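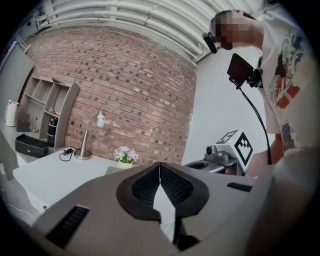 Workshop assistant, part-time — Plurnstead

Brondier is looking for an assistant to look after its brick-walled workroom. You will keep the open shelving in order, put small items back in their cubbies and sweep up at the end of each session.

Hours: 32 a month, in shifts of 2 to four hours
Start: May

No experience needed, but you should be tidy and happy on your feet — training is given on site.

To apply, write to Yesenia Aguirre by April 29, 2022, quoting reference 171.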